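질데일 한인 생활게시판 > 살림/요리
제목: 밑반찬 한꺼번에 만들어두는 분들, 며칠까지 드세요?
글쓴이: 무말랭이
조회 2,303

11월 되면서 퇴근하고 장 보러 가기가 싫어져서 쉬는 날 오전에 반찬을 몰아서 만들기 시작했습니다. 처음엔 일곱 가지까지 해봤는데 그건 무리였고 지금은 세 가지로 줄였습니다. 요즘 고정은 장조림, 무생채, 멸치볶음입니다.

문제는 기간입니다. 저는 장조림을 7일까지 먹는데 남편은 나흘만 지나도 손을 안 댑니다. 냄새를 맡아봐도 멀쩡하고 국물도 맑은데 그냥 기분이 그렇답니다. 멸치볶음은 오래 가니까 상관없고, 무생채는 사흘째부터 물이 많이 생겨서 제가 싫어집니다.

고기는 오초아(Ochoa) 정육 코너에서 홍두깨살을 삽니다. 거기 Cirilo Carrillo 씨한테 결대로 길게 잘라달라고 하면 그렇게 해줍니다. 양지로도 해봤는데 식으면 기름이 굳어서 걷어내는 게 일이었습니다.

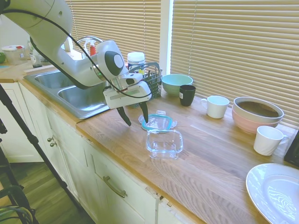 장조림은 끓이는 것보다 식히는 쪽에서 보관 기간이 갈리는 것 같습니다. 저는 냄비째로 두지 않고 고기와 국물을 나눠서 얕은 데 담고, 김이 빠지면 합쳐서 냉장고에 넣습니다. 통은 사진에 있는 네모난 유리통 같은 걸 씁니다. 청록색 고무 패킹 달린 뚜껑은 저렇게 따로 두었다가 내용물이 식은 다음에 닫습니다. 뜨거울 때 닫으면 뚜껑 안쪽에 물방울이 맺혀서 그대로 국물로 떨어집니다. 이렇게 바꾸고 나서 제 기준으로는 며칠 더 먹을 만해졌습니다.

다른 집은 며칠을 기준으로 하시는지, 중간에 한 번 끓여서 다시 넣는 분도 계신지 궁금합니다.

댓글

간장종지
저희 집은 장조림 닷새입니다. 중간에 한 번 끓입니다. 국물만 따라서 팔팔 끓이고 고기는 그 국물에 잠깐 담갔다가 같이 식혀요. 대신 끓일수록 짜지니까 처음에 간을 약하게 합니다. 메추리알 넣으셨으면 다시 끓일 때 빼세요. 고무처럼 됩니다.

불스테드주민
저는 반대 의견입니다. 몰아서 만드는 것 자체를 그만뒀습니다. 한 2년 했는데 결국 마지막에 남은 건 버리게 되더라고요. 주초에는 다들 잘 먹다가 뒤로 갈수록 젓가락이 안 가고, 그럼 또 새로 뭘 하게 되고. 지금은 저녁마다 나물 하나만 무칩니다. 시금치 데치고 무치는 데 오래 안 걸려요. 만드는 시간 다 합치면 비슷할 겁니다.

무말랭이 (글쓴이)
불스테드(Bullstead) 쪽은 마트가 바로 앞이라 가능한 것 같아요. 저희는 차로 나가야 해서 저녁마다 장 보는 건 힘듭니다.

불스테드주민
장은 저도 한 번에 봅니다. 재료만 사두고 무치는 걸 그날 하는 거예요. 시금치는 씻지 말고 종이타월에 싸서 두면 며칠 갑니다. 콩나물은 물에 담가두고 물만 갈아주면 되고요.

서리태
간장종지님 방법 저도 하는데 고기가 점점 질겨지지 않나요? 저는 두 번째 끓일 때부터 퍽퍽해져서 그냥 안 끓이고 나흘 안에 먹습니다. 남은 건 찢어서 밥 볶을 때 다 넣어버려요.

간장종지
고기를 같이 끓이면 그렇고요, 국물만 끓여서 붓는 거면 괜찮았어요. 찢어서 보관하는지 덩어리로 보관하는지도 차이 있습니다. 저는 덩어리로 뒀다가 먹을 만큼만 찢습니다.

서리태
아 저는 다 찢어놓고 보관했네요. 다음에 덩어리로 해볼게요.

동네한바퀴
토리스(Toris)에서 파는 진간장으로 하세요 아니면 국간장 섞으세요? 본문에 간장 얘기가 없어서요. 저는 진간장만 쓰면 색이 너무 까맣게 나옵니다.

무말랭이 (글쓴이)
진간장 3에 국간장은 한 숟갈만 넣습니다. 물은 고기 삶은 물 그대로 쓰고요. 색은 원래 식으면서 진해지니까 끓일 때 연하다 싶을 때 불 끄면 됩니다. 설탕은 처음부터 안 넣고 고기가 익은 다음에 넣어요. 토리스는 가끔 국간장이 빠져 있어서 있을 때 두 병씩 사둡니다.

감자조림파
냉동 얘기는 왜 없나요. 저는 장조림도 얼립니다. 국물 자작하게 부어서 한 번 먹을 만큼씩 얼리고 전날 밤에 냉장실로 내려놓아요. 메추리알이랑 감자, 두부 들어간 것만 빼면 거의 다 됩니다. 멸치볶음도 얼려요. 딱딱해질 것 같지만 물엿이 들어가서 금방 풀립니다. 몰아서 만들 거면 절반은 냉동이 맞다고 봅니다.

불스테드주민
냉동은 냉동실이 커야죠. 저희 집은 만두랑 떡으로 꽉 차 있습니다.

감자조림파
납작하게 얼려서 세워두면 자리 별로 안 차지해요.

무말랭이 (글쓴이)
장조림 냉동은 생각 못 했습니다. 남편이 나흘째부터 안 먹으니까 나흘치만 냉장하고 나머지는 얼리면 되겠네요. 이번 주에 해보고 다시 쓰겠습니다.

서리태
얼릴 때 고추는 빼고 얼리세요. 흐물흐물해져서 저는 못 먹겠더라고요.

무말랭이 (글쓴이)
해보고 왔습니다. 장조림은 두 봉지로 나눠서 얼렸고, 하나를 어젯밤에 냉장실로 옮겨서 오늘 저녁에 먹었습니다. 고기는 냉장했던 것과 차이를 잘 모르겠고 국물이 살짝 싱거워진 느낌은 있습니다. 남편한테는 얼렸던 거라고 말 안 했는데 그냥 다 먹었습니다. 말씀하신 대로 고추는 뺐습니다.

무생채는 방법을 바꿔서, 무만 썰어서 소금에 절여 꼭 짜놓고 양념은 따로 통에 담아뒀습니다. 먹을 때마다 조금씩 섞으니까 사흘째에도 물이 덜 생깁니다. 다만 설거지할 그릇이 늘었습니다.

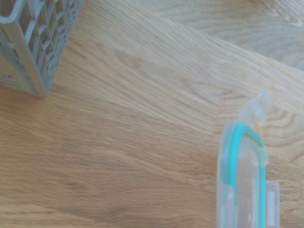 양념은 고춧가루를 미리 개어놓는 쪽이 나았습니다. 고춧가루, 다진 마늘, 식초, 설탕, 액젓 조금까지 섞어서 하루 두면 가루가 불어서 무에 잘 붙습니다. 파는 무칠 때 넣었습니다. 미리 넣은 날은 미끈거리고 냄새가 강했어요. 식초는 먹기 직전에 한 번 더 넣어야 맛이 살아나는데 이건 취향일 것 같습니다.

간장종지
무 절일 때 설탕을 소금이랑 같이 넣어보세요. 물이 더 빨리 빠지고 아삭합니다. 대신 양념에서 설탕을 그만큼 빼야 돼요.

불스테드주민
결국 무칠 건 그날 무치는 걸로 오셨네요 ㅎㅎ

무말랭이 (글쓴이)
생채만요. 장조림은 그날 못 합니다.

동네한바퀴
여기 무는 한국 무보다 물이 많지 않나요? 저는 똑같이 절여도 항상 흥건합니다. 길쭉한 하얀 무 쓰는데 그게 문제인지.

간장종지
길쭉한 건 일본 무 계열이라 물이 많고 무른 편이에요. 토리스에 가끔 들어오는 짧고 통통하고 위쪽이 푸른 게 조선무입니다. 푸른 쪽으로 생채 하고 하얀 쪽은 국 끓이세요. 길쭉한 무밖에 없으면 채를 굵게 썰면 좀 낫습니다.

동네한바퀴
굵게 썰어볼게요. 푸른 무는 한 번도 못 봤어요.

서리태
오전 일찍 가야 있어요. 10시 넘으면 길쭉한 것만 남습니다.

감자조림파
채칼 쓰시나요 칼로 써시나요? 채칼로 하면 단면이 거칠어서 물이 더 나온다는 말도 있던데 저는 귀찮아서 채칼만 씁니다. 차이 못 느꼈고요.

간장종지
저는 차이 난다고 봅니다. 칼로 결 방향대로 썰면 확실히 덜 부러져요. 한 통 다 하려면 팔 아픈 건 맞아요.

감자조림파
어차피 절여서 짜는데 그게 그렇게 다른가 싶은데요. 다음에 반은 칼로 해보고 비교해보겠습니다.

무말랭이 (글쓴이)
저는 채칼입니다. 비교하시면 결과 올려주세요. 다음 주에는 무생채 빼고 우엉조림을 넣어볼까 하는데 우엉은 얼려보신 분 계신가요?

감자조림파
우엉조림 얼려요. 얇게 채 썬 건 괜찮고 두껍게 어슷썬 건 해동하면 질깁니다. 김밥용으로 길게 썬 것도 잘 되고요. 껍질은 칼등으로 살살 긁고 식초물에 담갔다가 조리면 색도 덜 변합니다.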